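Giving up on the big Sunday shop

I've been meaning to write this one since February, when I finally worked out what we were throwing away every week.

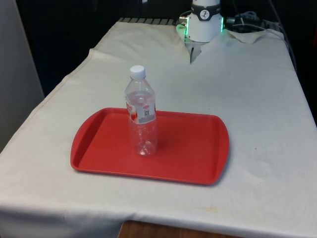 For years I did one enormous shop and felt very organised about it. List on the fridge, bags for life in the boot, home by eleven, everything crammed in wherever it would go. Then by the middle of the week I'd be finding half a cucumber gone to soup at the back of the drawer, and a bag of spinach I'd bought with the best intentions. So now I buy little and often, and whatever needs eating first goes out on a tray, a red plastic one with a raised rim, where I can't pretend I haven't seen it. A white cloth under it was a silly choice in a house where people eat beetroot, and yes, there are stains, but I've stopped caring!

The walking helps too. It's 24 minutes to Nutville and back (the greengrocer, not the squirrel sanctuary my sister thought I meant) and I go after work, when they're marking down the soft fruit. Last week I got 400 grams of plums for 69p and made a crumble that lasted two nights. Tudor Avram behind the counter puts bruised apples aside for me if I ask nicely.

Meals have changed a bit. I used to plan all seven dinners and stick to maybe four of them. Now I plan two and make the rest up – a lot of omelettes, a lot of things on toast, and a bean stew from Ionuț that takes anything you throw at it. He says no carrots. I put carrots in.

I won't claim it's cheaper every week. If I go in hungry I come out with posh crackers and olives, and that's the saving gone. But the food bin used to be full by bin day and now there's hardly anything in it apart from teabags and onion skins.

Still no idea what to do with celery. The recipe wants one stick and they sell you 8. I've tried freezing it (horrible) and standing it in a jug of water (better, but it takes up the whole shelf in the fridge door), so if you've got a soup that uses a lot of it, do leave it in the comments.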